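Planning and budgeting for a Drurnau tabletop arm: your questions

Updated March 2024

What does the price cover?
The arm, gripper, servos, base plate and power supply come to $836 for the Drurnau kit. Shipping is extra, so check your postcode at the checkout before you put a figure in a grant application.

Do we need our own 3D printer?
No, but if you've got one, use it! The print files are free to download, and buying the kit without the plastic parts takes $166 off the total. Allow 10 days of printing if your machine only runs during school or library hours.

How much room should we plan for?
An ordinary table does nicely. The arm clamps to the edge, so measure the thickness of your tabletop first (glass is out, sorry). Leave the area in front clear for whatever you want it to pick up.

What should we budget for things to practise with?
Next to nothing. Raid the kitchen before you spend a cent on practice sets. Small, light and brightly coloured things are lovely to start on, and a mug makes a great target.
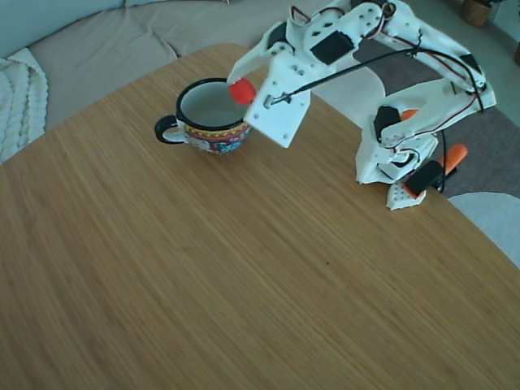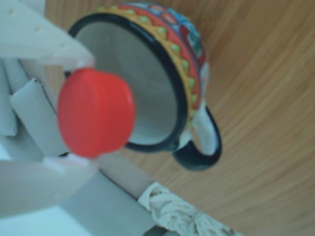
Pick-and-place practice with a small red object and a patterned mug.

Should we buy one arm or two?
Start with one. If you'd like to teach by moving a leader arm by hand, you'll want 2, and it's cheaper to order them together because they ship in one carton.

Which spares are worth having?
One extra servo and a packet of the small screws. Xolani Naidoo on our support desk also suggests a second set of gripper fingers if you're running a class, as they cop the most wear.

Is the Aryee software an ongoing cost?
There's no licence fee. It runs on most laptops from the past few years, so try what you already own before budgeting for a new one.

When should we order for second semester?
Get your order in before August. Kofi Atinga looks after school quotes and can split an invoice across two budget years if you ask him early.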